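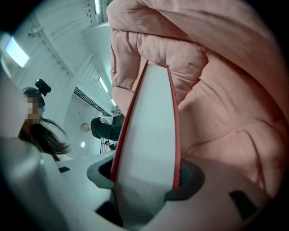
Korkor Zakaria had waited eight years for the ferry company to write back about her brother's trunk, and the letter came while she was frying onions. She turned off the stove and read it standing up. The trunk was in a shed at Budier. She could have it for 200 dollars. She went to the bedroom and found the pink quilted thing, puffy and creased in soft folds, and laid it over her arm, because October was cold on the water and he had always said she dressed badly for boats.

The crossing took 2 hours. At the shed a woman named Leilani Castellanos checked a list and asked for a signature.

"Nothing in it's worth much," she said. "We had to look."

"I know," said Korkor.

Inside were six shirts, a radio, and her own letters, still tied with string. The last one was unopened - she had mailed it to Nustau the week he left. She put it in her pocket and asked what time the boat went back.

Print this page
E-mail this story
Last updated: June 5, 2021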